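Minutes, Eichhorn Street Community Garden, planning meeting for the spring season

Held in the back room of the library annex. Started at 6:30 p.m. and ran a little over, mostly on account of tomatoes. Eighteen members came, our best turnout for a winter meeting!

**1. Minutes of the last meeting**

Approved with one fix. The rain barrel order was for 2 barrels and the old minutes gave the wrong size for both. They are the large ones.

**2. Plots**

All 31 plots are spoken for, and there is a short waiting list. This is wonderful news after last year, when the north row sat half empty until June. The two households sharing plot 9 would like to keep sharing it, and everyone was happy with that. Plot 22 floods at the low corner every spring. The member who has it offered to try blueberries and a raised edge instead of fighting the water, and several people asked for updates.

Plot fees stay the same. Please pay by the end of March. Cash in an envelope with your plot number on it is still fine.

**3. Seed order**

A long and very cheerful discussion. We are placing one group order with Skoren again, as their beans came up beautifully and the packets are generous. Agreed for the shared beds:

- pole beans, the purple kind from last year
- two kinds of kale, curly and flat
- marigolds, plenty
- one new thing, which after a show of hands will be ground cherries

The tomato question took up most of half an hour. One side wanted to go all in on paste tomatoes for the fall sauce day. The other side pointed out (with feeling) that cherry tomatoes were the only ones the kids picked without being asked. We settled on both, with the paste tomatoes in the long bed by the fence and the cherries near the gate. Starts will be grown on windowsills at home by the six members who signed the sheet. Please don't start them before the middle of March — last year's were three feet tall and flopping by planting day.

Personal orders can be added to the group order. Write them on the clipboard sheet with your plot number and the full name of the variety, since "red lettuce" turned out to mean four different things.

**4. Compost**

The three-bin system is working. The finished bin was turned in November and is dark, crumbly and smells great, and those of us who had a hand in it are very proud. It should go on the shared beds first, then be open to everyone, two buckets per plot.

Some trouble with what goes in. We keep finding fruit stickers, tea bags with plastic in them, and once a fork. It was agreed to repaint the sign in bigger letters and put the "no" list at the top. Citrus peel was argued over again. It can go in if it's chopped small. Bread can't, on account of the rats we had two summers ago.
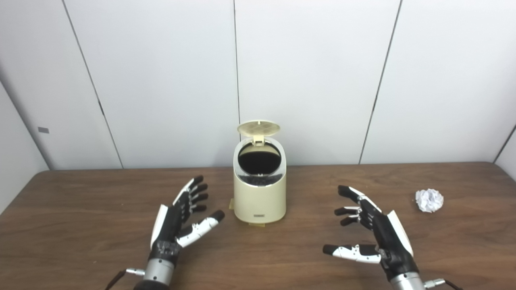

Leaves are still welcome from anybody who has them, bagged or loose, dropped inside the gate. Oak leaves should go in the separate wire cage, where they can take their time.

**5. Tools and shed**

The shed roof held through the December storms. The Kilow wheelbarrow has a new tire and rolls like a dream. We are short on hand trowels and have far too many rakes. A member asked about a second hose for the north row, and there was strong support. A 200-foot run would be needed to reach the last plot, so we will price that against adding a second spigot and bring both numbers to the next meeting.

The combination on the shed changes on the first of March. It will be given out in person and won't be emailed.

**6. Skumov Park plant swap**

We have been invited to have a table at the Skumov Park swap in May. Yes, with pleasure! Last time we came home with a fig tree and it's still alive. Members are asked to pot up extra mint, chives and raspberry canes in April so they look settled by then. Label everything. Mint should stay in pots, and the label should say so.

**7. Other business**

- The bench by the gate needs sanding. Bring gloves to the first work day.
- A member would like to try a small bed of cut flowers for the senior lunch tables. Agreed, using the strip along the path.
- The bee hotel had tenants in nearly every tube this fall. Applause.
- Coffee for the work days: bring your own mug, please.

**To do before next meeting**

- Send in the Skoren order once the clipboard sheet is full
- Price hose and spigot
- Repaint compost sign
- Reply to Skumov Park about the table

Closed at 8:15 p.m. The next meeting is in February, same room, with seed catalogs to pass around.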